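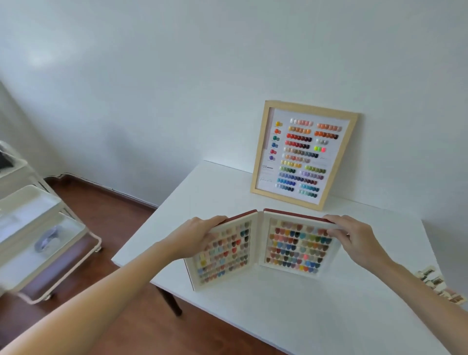 Do I need any technical background to record hand tasks for a robot learning project?

None at all. What we need are people who are comfortable using their hands in front of a camera and who can do ordinary work at an ordinary pace. If you have worked in a salon, a shop, a kitchen or a sewing room, you already have the skill we're after.

Call for participants: hand task recordings, December sessions

Listusetti is putting together a collection of everyday handwork so that a learning system can study how people open, turn, fold, sort and put things away. We have plenty of boxes and cups by now. What we're short on is the small, fiddly stuff – nail color books, sample boards, thread cards, bottle caps, hinged cases that want to fall shut – and we'd love to have people who handle these things every day and do it without thinking.

Where and when

Sessions are held at our Hudton rooms, second floor, with an elevator. Each session lasts 2 hours, breaks included. You can choose a morning start at 9:30 or an afternoon start at 1:30. You may sign up for as many as 7 sessions, and plenty of people come back for all of them!

What you'll do

You'll wear a light head camera and work at a table. A session lead gives you a short prompt, such as "open the color book and stand it up facing you" or "find a shade and point to it," and you do it the way you normally would. Then you do it again, perhaps with the book in another spot or starting from closed. Fumbles are welcome. If something slips, pick it up and keep going, and please don't start over unless the lead asks you to.

After each block you spend a few minutes at a screen marking where one action ends and the next begins. We show you how, and most people find it oddly satisfying.

Our target for this round is 1305 finished clips. The Clostthorpe group is recording kitchen and laundry tasks for the same collection, so if beauty and craft items aren't your thing, tell us and we'll pass your name along.

Who can take part

Adults 18 and over. Left-handed people, very much yes. Long nails, short nails, gel, bare, rings, tattoos and scars are all fine, but tattoos that show a name will need to be covered with a sleeve we provide. You should be able to sit or stand at a table for 20 minutes at a stretch. Glasses usually fit under the camera band. If yours have thick frames, mention it when you write and we'll set aside the wider band.

Pay

Participants receive $500 for the full set of 7 sessions, or a matching share if you do fewer. Payment goes out after your last session. Bus fare is paid back on top of that – keep your tickets.

Your recordings

Faces are not part of the collection, and sound is switched off. You'll read and sign a consent form before the first session, and you can ask to see your own clips. If you change your mind before the collection is closed, we take them out.

How to sign up

Write to Gervasio Durán at the Hudton office with your first name, which hand you favor, the start time you prefer and a line or two about the handwork you do. Hobbies count as much as jobs. If you've used the Charvát labeling tool before, say so, and you can skip the screen training.

Gervasio answers every message himself, usually within a couple of days, and he'll send directions and the consent form for you to read at home.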